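Hawi Derese has run the kitchen at the Tonville supper club since May. She cooks for 30 people on Sundays, and the washing up is done by hand.

"We had a dishwasher in Presville and I never liked it," she said. "It took too long and the plates came out with spots."

Her rule is that plates go in the rack on edge and stay there until they are dry. Towels are for glasses only.
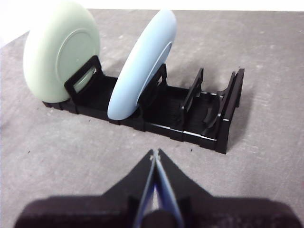
She buys plates one or two at a time, so few of them match. Green and blue are her favorites. "People remember which color they ate off," she said. "Some of them ask for it again."

Kidus Worku, who washes most weeks, would like a second rack. He asked for one 3 weeks ago.

"When the big plates go in next to each other, they touch," he said. "I leave a slot between them if I can."

Derese said she will look for one at Admasu, the kitchen store, before the next supper.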